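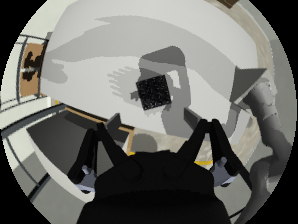 翻訳者クレシミル・ディミトロフさん(Krešimir Dimitrov)に聞く

ディミトロフさんが日本語の小説を訳し始めて5年になる。最初に手がけたのは、港町の食堂を舞台にした短編集だった。版元のドレンディエル社から届いた依頼のメールには、締め切りと原稿料しか書かれていなかったという。

「断る理由がなかったので引き受けました。123ページの薄い本です。薄いから早く終わると思ったのですが、方言が多くて、8月いっぱいかかりました」

仕事は朝のうちに進める。午前中に原文を読みながら下訳を作り、昼食のあとは前日の分を声に出して読み直す。1日に訳すのは原文で4,000字まで。それを超えると、翌日の直しが増えるそうだ。

「読み直しで3回つっかえた文は、最初から訳し直します。直すより早いです」

いちばん困るのは食べ物の名前だと話す。注を付けるか、似た料理に置き換えるか、音のまま残すか。以前は注を多めに入れていたが、最近は音のまま残すことが増えた。

「煮こごりは2日迷いました。結局そのまま残して、次の行で冷たい皿だとわかるようにしました。編集者には長いと言われましたが、そこは譲りませんでした」

辞書は紙のものも使う。線を引いた箇所が残るので、前の本でどう訳したかを思い出しやすい。訳語の控えは作品ごとにノートを分け、登場人物の口調もそこに書いておく。

いま訳しているのは、山あいの郵便局に勤める姉妹の話だ。姉の敬語が途中からくだけていくのを、どの章から訳文に出すかで手が止まっている。

「もう一度、1章から読みます。見落としている会話がある気がするので」

(取材日:2026年1月9日)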